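Section 4: Fitting and setting up the Erolik roller blind

Read this section to the end before you start. Fitting one blind takes two people less than an hour. Keep the fixings bag closed until step 3, as the small end caps are easy to lose.

This section covers the Erolik chain-operated blind in both the recess fit and the face fit. For the spring-operated model, see Section 5. For the Canpolat side channels, fit the blind first and then go to Section 6.

4.1 What you need

A drill with a 6 mm masonry bit or a 2 mm wood bit
A cross-head screwdriver
A steel tape measure
A spirit level
A pencil
A stepladder

The box holds the blind on its tube, two brackets, the control chain, the chain safety device, a bottom bar with end caps and a bag of screws and wall plugs. If anything is missing, contact the shop where you bought the blind and give the order number printed on the end of the box.

4.2 Before you drill

Recess fit: the blind sits inside the window opening. Measure the width at the top, in the middle and at the bottom, and use the smallest of the three. The recess must be at least 70 mm deep for the blind to sit fully inside it.

Face fit: the blind sits on the wall in front of the opening. Allow 110 mm of clear wall above the opening. The blind should overlap the opening on both sides.

CAUTION: Check for pipes and cables before you drill. If you are not sure what is in the wall, do not drill.

NOTE: The wall plugs supplied are for brick and solid block. For plasterboard, buy hollow-wall fixings rated for the weight shown on the box label. Do not screw the brackets into uPVC window frames, as this can damage the frame and may affect its guarantee.

4.3 Fitting the brackets

1. Decide which side the chain will hang. The blind leaves the factory with the chain on the right. To change it, see 4.7.

2. Hold the first bracket in place, 47 mm from the glass for a recess fit. Check that window handles will clear the fabric. Move the bracket forward if they do not.

3. Mark the screw holes with the pencil.

4. Mark the position of the second bracket. Use the spirit level to check that the two are in line. A blind that is out of level will roll to one side and the fabric edge will fray.

5. Drill the holes and push in the wall plugs.

6. Screw both brackets in place. Tighten by hand only.

4.4 Hanging the blind

1. Push the chain unit on to the bracket on the control side until it clicks.

2. Press in the spring pin at the other end of the tube, lift the tube into line with the second bracket and let the pin go.

3. Pull down gently on the tube to check that it is held at both ends.

4. Clip on the bracket covers.

The fabric should hang down the back of the tube, next to the glass. If you have ordered a reverse roll, it hangs down the front.

CAUTION: Do not lower the blind until the safety device in 4.5 has been fitted.

4.5 Fitting the chain safety device

WARNING: Young children can be strangled by loops in pull cords, chains and tapes. Keep cords out of the reach of young children. Move beds, cots and furniture away from window covering cords. Do not tie cords together.

1. Pass the chain loop through the safety device.

2. Draw the device down the wall until the chain is taut. It must not be possible to lift the chain away from the wall to form a loop.

3. Mark the hole, drill, plug and screw the device to the wall.

4. Work the chain both ways to check that it runs freely. If it is stiff, move the device up by a few millimetres. The chain must still be taut.

The blind must not be used without this device. Spare devices can be ordered under part number 139.

4.6 Setting the stop positions

The lower stop is set at the factory for the drop you ordered. The upper stop is a small bead clip on the chain and you will need to place it yourself.

1. Lower the blind fully.

2. Raise it until the bottom bar is just below the tube. Do not let the bar pass over the tube.

3. Clip the stop bead on to the chain where it meets the chain unit.

4. Lower and raise the blind three times. The bar should come to rest at the same height each time.

With the blind fully raised, part of the rolled fabric still covers the top of the glass in a recess fit. If you want all of the glass clear, choose the face fit and set the brackets higher up the wall.

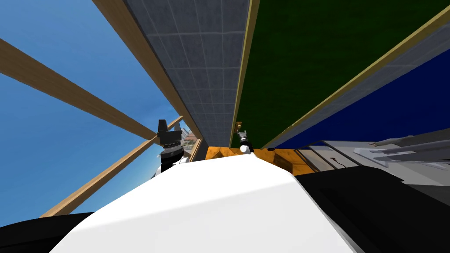 Rooms that look straight out on to open sky get the most glare, and a dimout fabric such as Wernilau will usually suit them better than a screen fabric. Fabrics can be changed later on the same tube – order by the width of the fabric and not by the width of the brackets, as the two are different.

4.7 Changing the control side

1. Take the blind down and lay it on a clean, flat surface.

2. Pull the chain unit and the spring pin out of the ends of the tube.

3. Swap them over and push them fully home.

4. Swap the brackets.

5. Hang the blind again and repeat 4.5 and 4.6.

NOTE: Changing sides also changes the direction of roll. On patterned fabrics the face of the fabric may then be towards the glass. Check this before you drill new holes.

4.8 If something is not right

The fabric rolls to one side: check the brackets with the spirit level. If they are level, lower the blind fully and stick a short strip of masking tape to the bare tube, on the side the fabric is moving away from.

The blind slips down by itself: the chain unit is not fully home in the tube. Take the blind down and push it in.

The chain jumps: the safety device is too tight or is not directly below the chain unit.

The fabric is creased: leave the blind fully lowered for two days. Light creases from packing will drop out. Do not iron the fabric.

4.9 Cleaning

Dust with a soft dry cloth or the brush of a vacuum cleaner on its lowest setting. Small marks can be wiped with a damp sponge. Let the fabric dry with the blind lowered before rolling it up. Do not use bleach or solvents, and do not oil the chain unit.

Trorutano Blinds. Section 4 revised 1st July. It replaces the sheet issued in April, which gave the wrong drill size for wood.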